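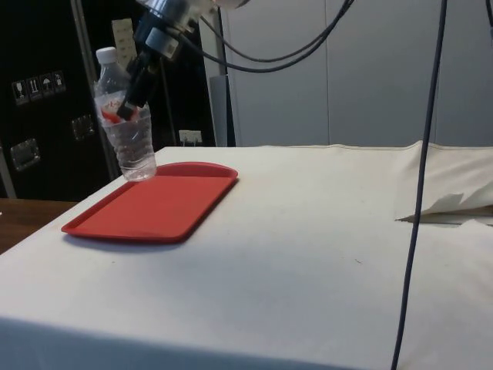

Letley gripper holding a water bottle over the tray, Grevport open day.

Letley Two-Finger Gripper and Demonstration Package

The Letley is an electric gripper for light handling work. It mounts to the wrist of most mid-size arms through an adapter plate and is sold by Pernton either as a bare unit or as part of a demonstration package. This page covers both, with notes from the open day held at our Grevport shop on 11 April 2019.

Intended use

The gripper is meant for single items picked one at a time: bottles, cartons, small boxes, tubs and similar goods. It is suited to loading trays, feeding a packing station and moving samples between benches. It is not rated for sharp castings, hot parts or washdown areas. Customers who need a sealed unit should ask about the Huaranga body, which takes the same fingers and uses the same mounting pattern.

Mechanical data

Finger opening, fully open: 102 mm
Grip force: adjustable in 8 steps
Finger material: coated aluminum, black, with replaceable rubber pads
Mounting: adapter plate, supplied to order
Cable length, standard: 3 m

The opening is measured between the pad faces. Fitting the thick pads reduces it. Maximum item weight depends on surface finish, item shape and arm speed, so we do not publish a single number. Send samples and we will test them on the bench and return a written result.

Grip settings

Force is set from the control box or from the robot program. Steps 1 and 2 are used for thin-walled plastic and coated paper cups. The middle steps cover most cartons. The upper steps are for rigid items only and will mark soft packaging.

A drink bottle is a useful test item. The wall gives under load, the ribs change the contact area, and the water inside moves when the arm accelerates. Too little force and the bottle turns between the fingers. Too much and the wall folds inward, after which the release position is no longer repeatable. We recommend gripping near the middle of the body and approaching the tray with the base clear of the rim. Lower at reduced speed for the last part of the move and open the fingers only after the controller reports contact.

Labels should be considered when the grip height is chosen. A paper or film sleeve that is not glued over its full area can slide on the bottle. If the fingers must close on the label, lower the acceleration before raising the force.

Open day notes

The Grevport session was arranged for packaging engineers and plant maintenance staff. The arm ran a bottle-and-tray task on a cloth-covered table, and the control box was opened between runs for anyone who wanted to see the wiring. Liette Vachon of our applications group ran the station and took questions.

The points raised most often are answered below.

Teaching time. A single pick and place with fixed positions can be taught from the pendant by one person without writing code. Adding a pallet pattern or a second item type takes longer and is better done offline.

Round and square items on the same fingers. The flat pads handle both. V-pads center a round item better but leave a poor contact on a flat carton. Mixed lines should start with the flat pads.

Loss of power. The finger drive is self-locking. An item held at the moment of power loss stays held. It must be removed with the manual release screw on the side of the body, using the hex key supplied.

Tray position. The program used on the day works from taught points, and the tray has to be where the program expects it. A corner stop or a printed outline is enough for bench work. For production, use a fixture. Cloth is acceptable for a demonstration table but will creep under repeated contact, and we do not advise it for accuracy checks.

Cable routing. Several visitors asked for a clip kit. The standard cable can be led up the arm in open loops, provided there is slack for full wrist rotation. The clip kit holds the cable closer to the arm and is now listed as an option.

Noise. The gripper is quieter than the arm. We have no measured figure for the combined unit and will add one when the test is complete.

Demonstration package contents

Letley gripper with flat pads fitted
V-pad set and thick pad set
Adapter plate, one, to suit the customer's arm
Control box with power lead
Standard cable
Hex key and manual release instructions
Sample programs for pick and place, tray loading and force comparison

The arm, table and test items are not included. The package is available for purchase or on loan. A loan runs for 72 hours from the time of delivery, and the adapter plate must be confirmed before shipping. Longer loans are handled as a rental and quoted separately.

Maintenance

Wipe the pads with a damp cloth when they pick up dust or label adhesive. Do not use solvent. Replace the pads when the surface pattern is no longer visible or when a previously reliable item begins to slip. Check the adapter plate screws after the first week of running and at each scheduled service of the arm. The finger drive is greased for life and should not be opened.

Control boxes shipped before February need a firmware update before the force comparison program will load. The update is free and can be applied over the service port.

Ordering

State the arm make and model, the wrist bolt pattern, the items to be handled and whether the standard cable length is sufficient. A drawing or a photograph of the wrist is helpful where the bolt pattern is not known. Visits to the Grevport shop are by appointment. Bring your own items if you can, including any that have given trouble on an existing line.

Contact Pernton Sales and Applications, Grevport | © 2019 Pernton. All rights reserved. | Back to top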